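# About the Insertion Group at Hukska

Hukska is an applied research company working on contact-rich manipulation. The insertion group is one of two teams in the company and is responsible for methods that place small parts into boards, sockets and fixtures with multi-fingered hands. Gediminas Vasiliauskas leads it. The group was formed when the Stostberg office closed its conveyor work and moved the remaining staff to policy learning.

## What we work on

Our main line of research is training insertion policies entirely in simulation and running them on hardware without further tuning. The method is called Dridar. It has two stages.

In the first stage, a teacher policy is trained with full access to the simulator state: part pose, contact forces, hole positions and friction values. The teacher is trained with reinforcement learning on a staged reward covering reach, grasp, alignment and seating depth.

In the second stage, a student policy is trained to reproduce the teacher's actions from camera input and joint readings alone. The student never receives part pose. Friction, mass, light direction, camera position and controller delay are resampled at the start of every episode.

Dridar differs from standard teacher-student training in how the student's data is gathered. Episodes are restarted from states where student and teacher disagree most, so training time is spent near the board surface, where most failures occur. Free-space motion is learned early and sampled less as training continues.

## Results

The current student was evaluated on hardware over 164 insertion trials using parts that were not in the training set. It failed 17 of them. Most failures were tilted seating, in which the part entered the hole but did not reach full depth. The remainder were drops during regrasp.

Removing the disagreement restarts raised the failure count to 50 over the same trial list. Removing the lighting variation had a smaller effect than we expected, and we are repeating that comparison with a second camera placement before drawing anything from it.

## Simulation environment

All training runs use Innes, our in-house environment. Hortensia Garrido maintains the contact model and Felicja Ziółkowski maintains rendering and asset import. The base task places a fixed arm with a multi-fingered gripper on a tabletop next to a small board with upright cylindrical components. Room geometry is kept plain: untextured walls, a door, a floor. Early versions used cluttered backgrounds, which slowed rendering and did not change hardware results.

Cast shadows are rendered in full. Students trained without them misjudged height above the board when the arm passed between the lamp and the table.
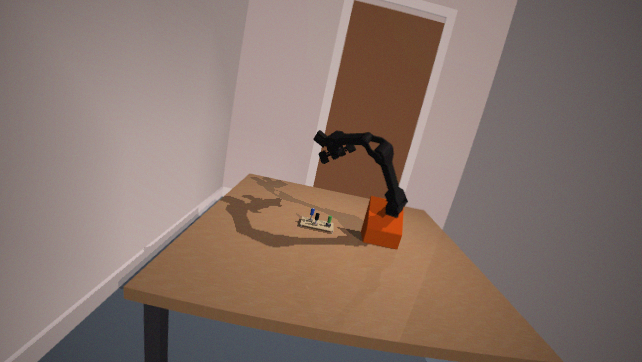
Contact is solved at a finer time step than the rest of the physics, and only for bodies close to the board. Hole clearance is set per part from measured tolerances. When a hardware failure cannot be reproduced in Innes, it is logged as a model error and reviewed on Tuesday with the control staff.

## People

- Gediminas Vasiliauskas, group lead, policy learning
- Hortensia Garrido, contact modeling
- Felicja Ziółkowski, rendering and assets
- Davina Chisholm, hardware evaluation
- Catriona Lindsay, low-level control and safety

## Working with us

We accept evaluation parts from outside manufacturers. Parts should be sent with a dimensional drawing and at least one matching board. Davina Chisholm schedules hardware time, and the next open block is in April. Trial logs are returned to the sender in full, including failed attempts.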